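Robots on the packing floor: your questions, answered by the staff side

These answers were put together by the staff reps at Plovthorpe after the January briefing. Management have their own sheet. Read both.

Is this happening or is it still a trial?

Officially a trial. Zanetti call it "phase one", which suggests they have a phase two in a drawer. We have asked to see it and been told it isn't finished.

What can the robot do at the moment?

It handles light goods: paper bags, trays, small items that don't mind being picked up slowly. The supplier's leaflet says up to 71 items an hour. We have asked which hour, and what the items were. Anyone who has done a Saturday shift here will know what a mixed order looks like, and it doesn't look like the leaflet.

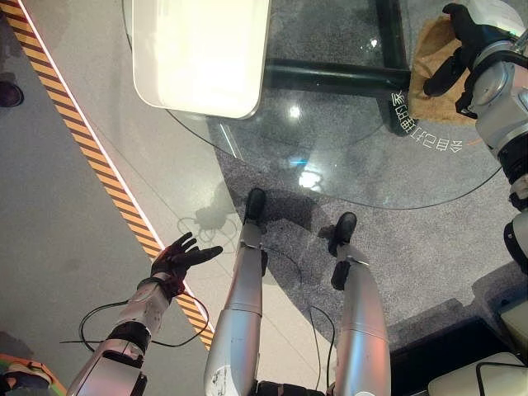 Bag handling at the glass table, with the tray still on top.

Will I lose my job?

We've been promised no compulsory redundancies during the trial. The words "during the trial" are doing a lot of work there. We want the promise to run for a fixed period afterwards and we want it in writing. There are 40 of us on the packing side and a good number are on contracts that can simply be left to run out, so "no redundancies" wouldn't protect everyone even if it were kept to the letter.

Management say it will take away the boring jobs. Will it?

Some of them, maybe. The trouble is that the boring jobs are also the ones you do when your back hurts or you're at the end of a long day. If the light work goes, what's left is the heavy, awkward and fiddly stuff, all shift. We have asked for a proper look at this before any rotas change.

Who looks after it when it gets stuck?

You do, apparently. The draft job sheet has a new line, "robot support", with no extra pay attached. Training is 8 hours through Sivell. That might be enough to learn how to restart the thing and who to ring. We don't think it's enough to be held responsible for it.

Can I refuse to work near it?

You can refuse to do anything you haven't been trained for. Stay on your side of the yellow and black tape unless you've been signed off, and don't reach in to help it, however slow it's being.
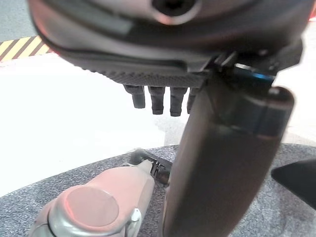
The same goes if a supervisor tells you it's fine. Ask for the instruction in writing, and tell a rep the same day.

Is it recording us?

We asked in the first week. The reply was that recordings are kept "to improve performance". Whose performance wasn't clear. Until we have a straight answer, we've told management that nothing from it may be used in timekeeping or disciplinary meetings, and they have agreed for now.

Didn't they do this at Vutirdale?

Yes, and we've spoken to people there. Their machine was meant to handle 3,000 orders in its first month. Staff say they ended up redoing a lot of its work by hand, and the target was quietly changed. Nobody lost their job, but leavers weren't replaced either. Make of that what you will.

Are the reps against robots?

No. If it lifts something that would have hurt one of us, good. We'd like to see that happen before we say thank you for it.

Where do I send my question?

Use the box by the lockers or speak to any rep. You don't have to put your name on it.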